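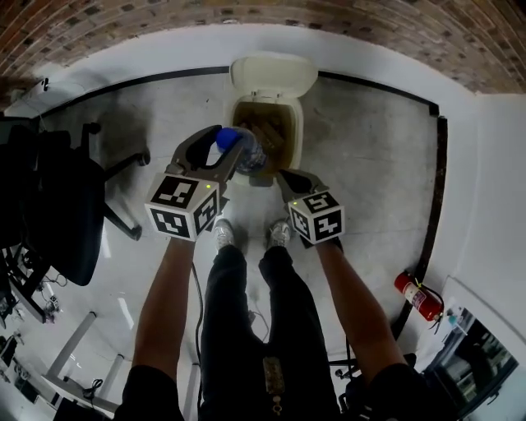 Somebody wrote to us last spring asking why a recycling outfit spends so much of its time talking about ordinary trash cans, and whether we shouldn't be out teaching people about landfills and oceans instead. Fair question! We get some version of it pretty often, and the answer is more or less the story of who we are.

About Ristier

Ristier is a small company that helps buildings sort their waste. We work with offices, workshops, schools and shared studios, anywhere people eat lunch, finish a drink and look for a place to put what's left. We set up bins, write the labels, train the people who work there and come back later to see how it's going. We love this work. We can talk about lids for a whole afternoon, and some of our clients have found that out the hard way.

Most of what we do happens in the last two feet before the bin. A person walks up with something in hand, and there's a very short moment when it goes one way or another. A clear plastic bottle with a blue cap can end up in with the crumpled paper, or in the bottle bin, or on top of the bin because the lid was closed and both hands were full. Everything after that moment is harder and costs more. So that's where we put our attention.

How we started

We began in Coltotby, in the back of a former print shop with a concrete floor and a loading door that still sticks in wet weather. The building had 4 tenants, all sharing one hallway and one row of cans, and every can in that row looked the same. Paper went in with soup containers. Bottles went everywhere. The hauler kept leaving notes, and the notes kept getting longer.

We moved the cans. That was our first project, really. We took them out of the row by the exit and put them where people were already standing when they had something to throw away: next to the copier, beside the sink, at the end of the workbench. Then we put a bottle bin right up against each trash can, close enough that the two touched. The notes from the hauler got shorter, and one week there wasn't one, and we were so pleased we taped up a blank sheet of paper in its place. It's still there.

The other tenants told their friends, their friends had hallways of their own, and by the following March we had a name and a van.

What we do

We start with a walk. We come to your building on a regular working day, and we look in the bins. All of them, including the one under the front desk that gets forgotten. We take notes on what's in there, where each bin stands, whether the lid stays up by itself and how far a person has to go to reach the next one. It's a good morning out, and we bring our own gloves.

After that we draw a plan. It's usually one page. It shows where each bin goes and what belongs in it, in words the people in your building already use. If everybody on your floor says "pop bottles," the label says pop bottles.

Then we do the training, which we call the Pluvis hour. Pluvis was the name of the sandwich place where we held the first one, and it stuck. We bring a big bag of clean odds and ends – cups, wrappers, bottles, paper plates, those foil-lined chip bags that everyone argues over – and people sort them together, standing up, with real bins. It gets loud. There is always a long debate over coffee cup lids and we never try to cut it short, because it's the part people remember!

We've now run the Pluvis hour in over 200 buildings, and no two groups have argued over quite the same thing.

A few things we believe in

Bins in pairs. A trash can standing alone will get bottles in it. Put a bottle bin next to it and most people will use it.

Lids that stay open. A hinged lid that flips all the way back and stands up without being held is a wonderful thing. If you have to hold it with one hand, you're going to drop in whatever is in the other hand without looking.

Plain white or plain gray is fine. You don't need rainbow colors. You need a label at the height where people look, and the same label on every floor.

Caps stay on, if your hauler accepts them that way. Rules differ from place to place, so we call yours and ask before we print anything. Please do the same if you're doing this without us (and plenty of people do, we think that's great).

Nobody gets scolded. We don't post photos of other people's mistakes, and we don't put up signs with frowning faces. People put things in the wrong bin when they're tired or in a hurry or when the right one is down the hall.

The Ekanayake Room

Our training space in Coltotby is called the Ekanayake Room, a name that came with the building and that we've been happy to keep. It has a bare floor, white walls, good light and more bins than any room should have. Schools come on Tuesday mornings. Each group gets a tour, a turn at the sorting table and a chance to try out lids. Pedal lids are the big favorite with younger kids, swing lids with nearly no one.

You're welcome to visit too. We have a lending shelf of bins that you can take back to your building and try for 4 weeks before you spend any money. Bring them back reasonably clean, please. If one gets dented, tell us, it's fine, that happens.

Last year we counted what came out of the bottle bins in our own hallway, mostly out of curiosity, and got to 1305 before the year was up. There are bigger numbers out there. We were still very excited and ate cake.

Working with us

If your building has a row of cans by the door and a hauler who leaves notes, we'd love to come and take a look. The first walk is free within a day's drive of Coltotby. Send us a message with your address, how many floors you have and who takes out the trash, since that's the person we'll want to talk to first. We answer all our mail ourselves, usually after lunch.

Page updated February 14, 2025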